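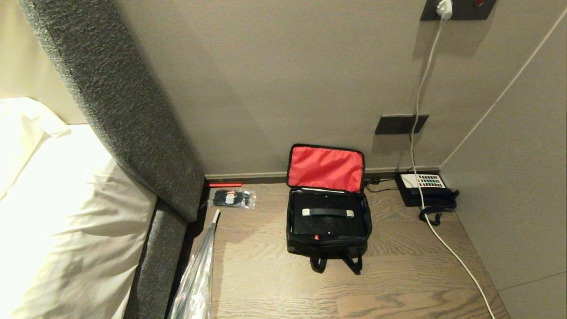 Grey fabric headboard and white pillow.

Kokitora Crime Fiction Library: Frequently Asked Questions

General

What is the Kokitora library?

Kokitora is a private lending library of crime and mystery fiction in English, with a smaller shelf of translated work. It holds 2,194 titles. Most are novels published between the wars, but there are also short story collections, radio scripts, a run of trade catalogues and a few bound magazines. The library was built on the collection of Nicanor Galindo, a bookseller who stopped trading and didn't want the stock broken up.

Who can join?

Anyone aged 16 or over with a postal address in the country. You don't need to be a student or a researcher. Overseas readers can't borrow but can use the enquiry service.

How much does membership cost?

There are two kinds. Reading membership is free and lets you use the books in the Hinojosa Room. Borrowing membership is paid yearly, and the current rate is on the form. Concession rates apply to pensioners, students and health care card holders.

When are you open?

Wednesday to Saturday, 10 am to 4 pm. We close for the whole of April for stocktaking and shelf repairs. Postal loans that fall due in April are extended to the first open day after it.

Borrowing

How many books can I have at once?

Four. A multi-volume set counts as one. Members who joined under the old rules keep their limit of six.

How long can I keep them?

Five weeks in person, seven weeks by post. You can renew twice by email or over the counter unless another member has put the book on hold.

Which books can't be borrowed?

Anything with a red spot on the spine. These are mostly first editions in their jackets, signed copies and the paperbacks from the war years, which are printed on poor paper and break easily. There is also a locked case of proof copies. Ask at the desk and they will be brought to you in the Hinojosa Room.

Can I ask for a first edition to be posted?

No. In nearly every case we hold a later reprint that can be posted instead. The catalogue entry lists each copy separately.

I've lost or damaged a book. What happens?

Tell us as soon as you can. We ask for the replacement cost of a reading copy in similar condition, or you can find one yourself and send it in. Please don't attempt repairs with sticky tape. A loose page is much easier to deal with than a taped one.

Do you charge fines?

No, but we stop sending new books until the late ones are back.

The collection

Do you have the complete works of every author?

No. We try to keep full runs of the authors who are borrowed most, and we take what comes for the others. The catalogue marks a series as complete, incomplete or unknown. "Unknown" means that we haven't been able to confirm how many books were published, often because the author used more than one name.

How are pen names handled?

Books are shelved under the name on the title page. If an author wrote under three names, the books will be in three places. The catalogue links them, so a search for one name will bring up the others.

Why does the same book appear under two titles?

Many detective novels were retitled for American publication, and some were retitled again in paperback. We catalogue each under the title it carries and add a note giving the others. If you are unsure whether you've already read something, check the note before you order. This is the most common reason books come straight back to us.

What order should I read a series in?

Our series lists give order of first publication. This isn't always the order in which the stories take place. For most detectives of the period it makes little difference, but where a later book gives away the ending of an earlier one, the list has an asterisk. We'd suggest following those.

Do you hold modern crime fiction?

Some. The cut-off for buying used to be 1960. It was lifted when Rodrigo Moya took over as librarian, and there are now 800 titles from after that date, including the Vornau translations. We don't buy new releases, as the public libraries do that well.

Are the older books abridged or edited?

Some of the paperbacks are. Where we know that a text has been cut, the catalogue says "abridged". Wording in older books that would not be printed today has been left as it is, and we don't put warnings on covers. You are welcome to ask about a particular title.

Can I donate books?

Yes, but please send a list first. We can't take book club editions, condensed books, or anything with mould. We're always looking for jacketed hardbacks from the 1930s, even in worn condition, and for anything from the small Itstead press. We have 12 of the 13 Itstead mysteries and still need the last.

The reading group

How does the group work?

It meets once a month in the Hinojosa Room at 6.30 pm. One novel is set each time. We hold enough copies for most people, but you may need to share or find your own.

Do I have to finish the book?

It's a good idea. The solution is discussed openly from the start.

Enquiries

I remember a plot but not the title. Can you help?

Often. Send us what you remember, including when you read it, whether it was a hardback or paperback, and anything about the cover. The setting and the method of murder are more useful than characters' names, which people tend to misremember. Allow two weeks for a reply.

Can you value my books?

No. We don't give valuations or authenticate signatures. A dealer who belongs to a recognised booksellers' association can do both.

Can I photograph pages?

Yes, for private study, without flash. For jackets and illustrations you want to publish, fill in the reproduction form at the desk. Permission from the copyright holder is your responsibility.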